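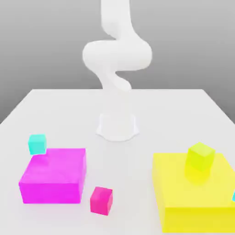
4. Endpapers and Inner Hinges

4.1 Material examined

The endpapers were recorded for all 272 volumes in the Aliyu collection, now held at the Tiltville town library. Every volume is a cloth case binding from the second half of the nineteenth century. Most are novels, sermons and school readers, and most were bound in large batches for the publisher. The cases were made apart from the text block and glued on at the end, so the endpapers and the spine lining carry nearly all of the load when the cover is opened.

We use "pastedown" for the leaf glued to the inside of the board and "free endpaper" for the leaf facing it. "Inner hinge" means the fold between the two. Dealers often use "hinge" and "joint" for the same place, and some older catalogs reverse them. In this paper the joint is always on the outside of the book.

Of the 272 volumes, 63 have endpapers that are clearly later than the binding. They were set aside for the tables on paper color and construction but kept for the counts of damage to the cloth in Section 5. The remaining 209 volumes form the group discussed below. Where only one end of a book had been repaired, the whole volume was counted as repaired. This loses some usable evidence, but it kept the records simple, and in several cases it was hard to tell whether the second end had been touched.

4.2 Construction

The plain tipped-on endpaper is by far the most common type. A single sheet is folded once, and a narrow line of paste along the fold holds it to the first or last section. No sewing passes through it. It is quick to make and uses little paper. Its weak point is the line of paste. When the board is pulled back hard, the strain goes to the first leaf of the section, and that leaf may come away with the endpaper still attached.

A smaller group has endpapers sewn through the fold along with the text. These are found mostly on the thicker school readers. A few have a strip of thin cloth wrapped around the outside of the fold and sewn in with it. The strip shows as a low ridge under the pastedown, and it can be felt with a fingertip even where it cannot be seen.

The third type, which we call "made" endpapers, has a colored leaf pasted to a white one. The back of the free endpaper is then white, and the colored side faces the pastedown. It is stiffer than the other two. In the books with brown or dark green leaves, the two layers have often pulled apart at the fore-edge, and the outer corner curls toward the board.

Bindings signed with the Hultitz ticket, a small printed label on the rear pastedown, use all three types. The ticket is therefore of no help in predicting how a book was put together. An earlier draft of this section treated the sewn endpaper as a Hultitz habit. That was based on the first shelves examined, which held a run of readers bound as a set, and the claim has been dropped.

4.3 Condition of the hinges

Hinges were graded as sound, cracked or split. A hinge was called cracked if the paper was broken along the fold but the lining beneath still held, and split if the lining had also given way for more than half the height of the book. Front and rear were graded apart.

Split hinges were found in 40 volumes of the unrepaired group. The front is worse than the rear in nearly all of them. This agrees with what other surveys of lending collections have reported, and the cause is probably plain use: the front cover is opened every time the book is, and the rear cover often is not.

Thickness matters more than height. The tall, thin books have few split hinges, while short, thick ones with tipped-on endpapers have many. Paper weight within the text block also plays a part. Several of the novels were printed on a bulky, soft stock that makes a thick book without making a very heavy one, and their hinges are in better shape than the measured thickness would suggest. The sermons, on denser paper, did worse.

We could not separate the effect of glue from that of paper. The spine glue in most of these books is dark and brittle, and flakes of it collect in the gutter. Where it has gone brittle the lining tends to lift in one piece, and the endpaper is then the only thing left holding the case. No samples were taken, and the grading was done by eye and by gentle opening on foam wedges. No book was opened beyond the angle at which it first showed resistance.

4.4 Color and surface

Pale yellow is the most frequent color, followed by brown and then by plain white. The yellow leaves are coated on one side only. The coating rubs off along the hinge and leaves a white line that is easy to mistake for a crack in poor light. All yellow endpapers were therefore checked a second time, with a lamp held low to the side, and a number of grades were changed from cracked to sound.

Printed endpapers are few. Four books carry publisher's advertisements on the pastedowns, and two have a small repeated leaf pattern in gray. One of the patterned sheets has a partial watermark that matches a sheet in the Fallside mill sample book, although the sample book is undated and the match gives no more than a likely source.

4.5 Limits of the survey

The grading was carried out by one person, Fatima Ekwueme, over the month of August. A single grader makes the results consistent with each other but leaves no measure of how far another grader would differ. To get a partial check, 40 volumes were pulled again at the end of the month and graded without reference to the first sheet. The two sets of grades differed in three cases, all of them between sound and cracked.

The collection itself was built by one family and reflects what they bought. It has almost no children's books and no books in paper-covered boards. The figures given here should not be read as a picture of cloth binding as a whole. They describe these shelves, and they are set beside the evidence from the outer joints in the next section.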